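4.2 Local lists and the timing of party registration

The second group of cases covers local lists that later registered as national parties. In the district of Tiltton, 29 lists stood candidates in the council election, and 4 of them had filed registration papers by the following January. The Skeruvell list was the largest. It won 3,739 votes on a platform limited to housing and bus routes, and its founding statement, dated October 13, 2018, makes no mention of immigration. The topic first appears in its leaflets after registration.

We coded 686 leaflets and meeting notices from the two districts. Each item was read twice by different coders and given one main topic. Items on which the coders disagreed were read a third time. Notices that gave only a time and place were kept in the count but left out of the topic shares reported in Section 5.

Registration changed who spoke for the lists. Before it, most leaflets carried the names of ward candidates. Afterward they carried the name of the party alone, and the wording became much the same from one ward to the next. This fits earlier work on street movements that turn to elections, where control of the message tends to pass to a small central office.

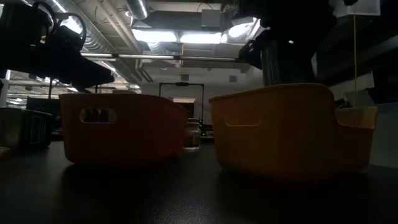

Figure 3. Two plastic storage bins.

The pattern was weaker in Stoltinska. Ward groups there kept their own printing budgets, and several went on issuing leaflets that differed from the party line on policing and school places. One group, Um, left the party before the next election and stood again as a local list. Its later leaflets return to the topics it had used before registration, and we treat it as a separate case in Section 4.3.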